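Friday, late

Back from Cimel at seven, feet sore, supper standing up. I said I would write down the week before it ran together, so I am doing it now while the soup is still on the stove.

Four of us are left on the hand-packing side. The arms have the small cell at the end of the room, the one with the patterned paper on the walls, and they are on boxes. I spent most of today beside it with the logbook.
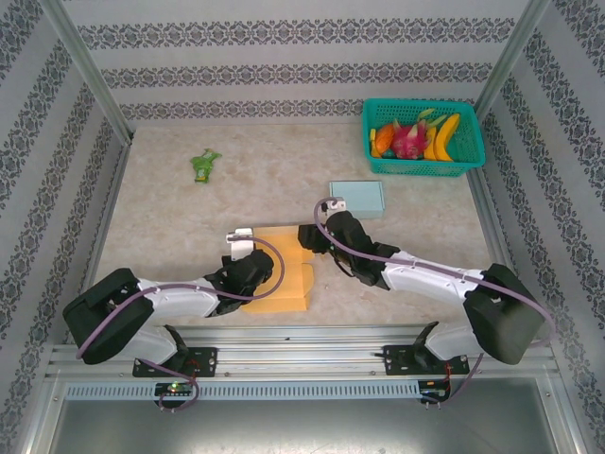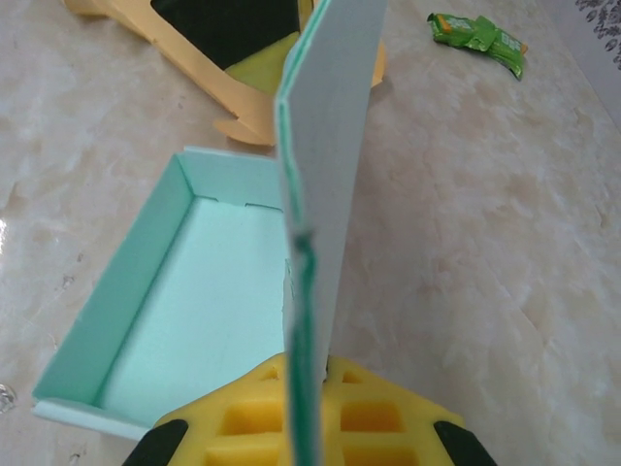
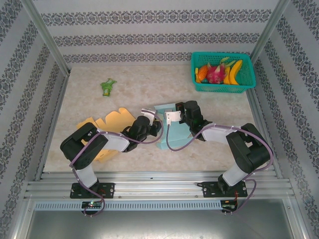
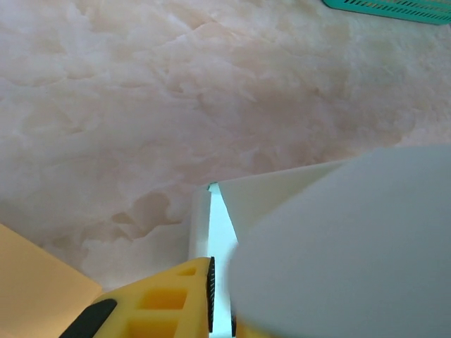 I have folded boxes for Cimel for eleven years. Before that I folded them for Kurek, when Kurek still had its own building, and before that I sewed linings at Bustine for one winter and was bad at it. So I know boxes. What I did not know until this month is how much of what I do with a box I had never put into words. Zuzanna Szulc came in on Monday with a form from Osby that had a column headed "operator action" and asked me to fill it in. I wrote "fold the long side up." She asked how I knew which was the long side without looking. I said I always look. She had watched me do a stack of them and said I didn't, I was looking out at the parking lot.

She was right. I feel for it with my thumb. I wrote that down, and she asked what happened when my thumb got it wrong. We went on like that until lunch.

The form is now nine pages. Mine is the longest, and the day shift has only sent in two. There is a page on creases, a page on corners, and a page on what I do when a sheet comes off the stack bent. What I do is bend it back and use it if it's going on the bottom, and throw it out if it's going on top. That had never been a rule. Now it has a number.

The job title changed on the first of the month. I was a packer and now I am a cell attendant. Same hourly rate until the review in December. The duties are on one sheet: set the pieces out, start the run, stop the run if something is not right, write down what was not right, clear the table, set the pieces out again. There is a chair. I have never had a chair at work and I don't like it much. By two o'clock my back was worse than it gets from standing, so I pushed it against the wall and kept my coat on it.

The writing down is the part I did not expect to mind, and I do mind it a bit. When I folded a bad box before, I threw it in the bin and that was the end of it. Now every bad one is a line with a time beside it. They are not my bad ones, I know that. But my initials go at the end of the line and at first it felt like signing for somebody else's mistake. Nikola Pawlak, who is on the bench across from me, said to think of it as being the one who hands out the marks. I'm not sure that helps either.

Nikola is taking it harder than I am. He is on a piece bonus, or was. The best day he ever had was 1326 boxes, before the holidays two years ago, and people still bring it up. A full day on the bench is set at 900 and he went over it nearly every week and got paid for it. From January the bonus is folded into the base for everybody, which means I get a little more and he gets a good deal less. He worked it out on the back of a delivery slip and it came to 251 a month. He showed it to me twice. I didn't know what to say, as I am on the good side of the same sum. I said I was sorry, and he said it wasn't me that did it.

He asked Zuzanna at the meeting whether the bench was going to be there in a year. She said the plan was for the standard box to go to the cell and for the bench to keep the odd sizes and the gift sets. He asked how many odd sizes there were. She said she would come back to him with a number. That was Wednesday and she hasn't yet, but to be fair to her she has been in the building from six until six every day and has a cold.

I like her. She doesn't talk to us as if it's a present. At the first meeting the man from Osby kept saying we would be freed up, and afterward she told us that what it meant was fewer people on nights. Two from nights have already gone over to the warehouse. One wanted to go. The other one has a knee and will not last on that floor, and I said so, and she wrote it down.

What is better: my hands. I have to put that in because it is true. The splits on my fingertips have closed for the first time since spring. I used to go through a roll of tape a week and this week I didn't open one. I slept through on Tuesday and Wednesday without waking up with the right hand numb. If they had offered me that by itself five years ago I would have signed anything.

What is worse: the talk. On the bench you can talk all day, your hands do the work and your mouth is free. I knew everything about everybody. In the attendant spot I have to watch, and I can't watch and talk, I lose my place. Nikola told me a long story on Thursday about his brother's car and at the end of it I had no idea which brother. The day is longer this way. I noticed I was checking the clock at ten, and I haven't done that since I was new.

I also miss the stack. At the end of a shift on the bench there was a stack and it was yours, you could see it. At the end of this one there's a page of lines. Zuzanna says the page is worth more than the stack at the moment, and I believe her, but you can't look at it on the way out and feel tired for a reason.

My sister asked on the phone if I was training the thing that would replace me. I said probably yes, partly. She wanted me to be angry and I couldn't get there. I am 58. If it takes them four years to get the corners the way I would pass them, I am done anyway. Nikola is 34 with a mortgage. It's a different question for him and I told her that, and she went quiet and then asked about the soup recipe.

Things to bring up on Monday:

The number for the odd sizes. Ask in front of Nikola.

Whether attendants rotate back to the bench. I would take two days there and three at the cell, and I think he would take the other way around.

A stool instead of the chair. The tall one from the old Kurek line is still in the back hallway with a box of labels on it.

Page six of the form says "press until flat." I want to change it. You don't press until flat, you press until it stops pushing back, and then a little more. I couldn't think how to write that on Thursday and I still can't, but what is there now is wrong and it has my initials under it.

Bread for tomorrow. Call about the boiler. Soup is catching, I can smell it – going.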